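Ticket 1476 — Live score widget stops updating during tiebreaks
Product: Pruster Scoreboard
Opened by: Flitano Tennis Club, web desk
Status: Waiting for customer
Priority: Normal

Opened July 10, 2026

Hello. We use the Pruster widget on our club page to show the scores from our summer tournament. During normal games it works very well. But when a set arrives at 6-6 and the tiebreak starts, the points stay at 0-0 on the page. The umpire tablet on the court shows the right points the whole time. After the tiebreak is finished, the page jumps directly to 7-6 and continues normally with the next set.

It happened in 2 matches on Court Hanon. On the other courts we did not have a tiebreak yet, so I cannot say if they have the same problem.

What I tried already:

Reloaded the page in two different browsers. No change.
Cleared the cache of the website. No change.
Logged out and in again on the tablet between the sets. No change.
Changed the refresh time from 30 seconds to 12 seconds. The normal games came faster, the tiebreak did not.

The export of the match log is already uploaded to our account. Please look at the lines after 6-6 in it.

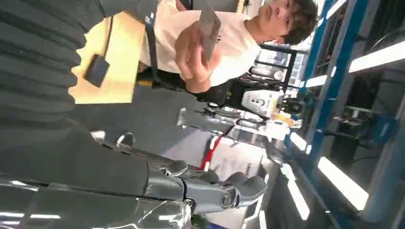 Category: Live scoring > Tiebreak display

Reply from support

Thank you for the clear report. In your log the tiebreak points are arriving at our server with the right time, so the tablet and the connection are fine. The problem must be between the server and the widget.

Could you please tell us which match format is selected for this tournament? You find it under Tournament > Rules > Final set and tiebreak. Please also send the version number of the widget. It is written in small letters at the bottom of the settings page.

Reply from customer

The format is "Coşkun short set", which we copied from our indoor tournament in October. The widget version is 2.4.

One more thing I noticed — in the doubles match the tiebreak points were visible on the phone app, but still not on the web page.

Reply from support

This helps. A copied format keeps the old display setting, and in the old setting the tiebreak points are hidden for the web. Please open the format, go to Display, and mark the box "Show points in tiebreak". Then save the format and publish the tournament again. Without the second step the page keeps the old setting.

The limit for one publish is 700 matches, so your tournament will go through in one time.

Reply from customer

I marked the box and published again. The next match is not started yet. I will write here after the first tiebreak, please leave the ticket open until then.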